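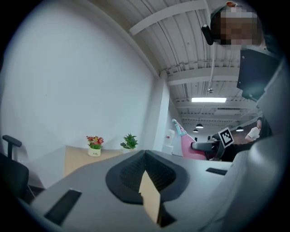 Mariama Bawa said the flooding on the lower end of Longo Lane would come back with the first heavy rain unless the ditch was cleared past the second bend, and she asked that this be written down before anything else was taken up. She had raised it in the spring as well. It is written down.

Grornthorpe Residents' Association
Minutes of the December meeting
Held in the school library, 7:00 p.m.

Present: 11 households represented. Elikem Acheampong in the chair.

1. Minutes of the last meeting
Approved with one correction. Item 4 should read "Kudthorpe Road," not "Kudthorpe Row."

2. Drainage on Longo Lane
Discussion continued from the opening remark. The county cleared the upper part of the ditch in October but stopped at the culvert. The part below it runs along private lots, and the county's position is that the owners are responsible. Two of the owners were present and said they had never been told this. One said he would clear his own stretch if someone would haul away the brush.

Elikem Acheampong has a quote from Reltier Excavating for the whole lower section. The price is $400, plus $50 if the brush is taken off site. Some members thought this was low and asked if it covered the culvert mouth. It does not. He will go back and ask for a price with the culvert included.

Agreed: get the revised quote, and write to the four owners before work is booked. Mariama Bawa will write the letter.

3. Parking at the school end
Cars are still being left on both sides of the road at pick-up time. The mail truck could not get through twice in November. A request for signs on one side only was sent to the county and has been acknowledged – no date given. A suggestion to put out cones in the meantime was not taken up. Members were asked to use the church lot, which is open to anyone until 5:00 p.m.

4. Street light at Kudthorpe Road
Still out. Reported again by phone. The pole number was wrong on the first report, and this may explain the delay. The correct number has now been given.

5. Leaf pickup
The last round is finished. Bags left out after that will not be taken until spring. There were complaints about bags blocking the sidewalk near the bus stop. A note will go in the newsletter.

6. Newsletter
Printing is now 90 copies. Several houses on the new loop did not get the last one. The delivery list will be redrawn to add them. Anyone who would sooner have it by email should give their address at the next meeting or leave it in the box at the library desk.

7. Spring yard sale
A Saturday in May was preferred over June. Tables to be set up on the school lawn if the school agrees, otherwise in driveways as last year. No fee for sellers. The question of a food stand was left for the next meeting – the permit rules have changed and no one had the new form.

8. Other business
A member asked if dogs are allowed off leash on the path behind the ball field. They are not. The sign there has faded and should be replaced. Elikem Acheampong will call the parks office.

A set of keys on a green ring was found after the last meeting and is at the library desk.

Meeting closed at 8:25 p.m. Next meeting in February, same room. There is no January meeting.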